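An afternoon at the Wuisan open day

I went to the open day at Wuisan in February. They have a unit on the edge of town, behind the tile warehouse, and they build picking systems for small factories. I had only ever dealt with them by email, so it was good to put faces to names.

Doors opened at two and I got there at quarter past. Nabila Santoso signed people in and gave out visitor badges. The car park was full, so I left the car by the bus stop and walked back. There was tea and a plate of curry puffs in the front office, and a short talk by Syahrul Lau on how the firm got started. He kept it to 15 minutes. Most of it was about a packing line they did for a soap maker, which ran into trouble with shiny wrappers.

After that we were split into groups of 7 and taken through to the workshop. My group had Melati Nasution, who writes the software for the arms. The first stop was a conveyor with a sorting gate, called the Tumo. It was being serviced, so we only got the explanation. The second stop was the bin picking table, and we stayed there for most of the hour.
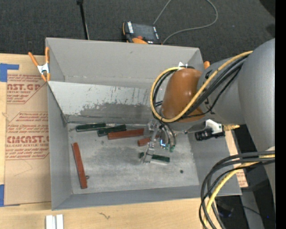 Bin picking interests me because we still do it by hand at work. Our parts come in mixed crates and someone has to fish them out one at a time. Melati said that parts lying any old way are harder for a robot than parts in a tray, and the bin on her table made the point well enough, with green and reddish-brown blocks lying at different angles and the arm reaching in over them from the right. One green block was up against the sloping panel at the back, and I asked her how you get hold of something with a wall behind it. She said the angle of approach matters most there, and drew it for me on the back of my badge.

I asked about price as well. Yusri Tambunan took my details and said he would send a quote for a trial. I got home just after five with two leaflets and the badge, which I have kept for the drawing.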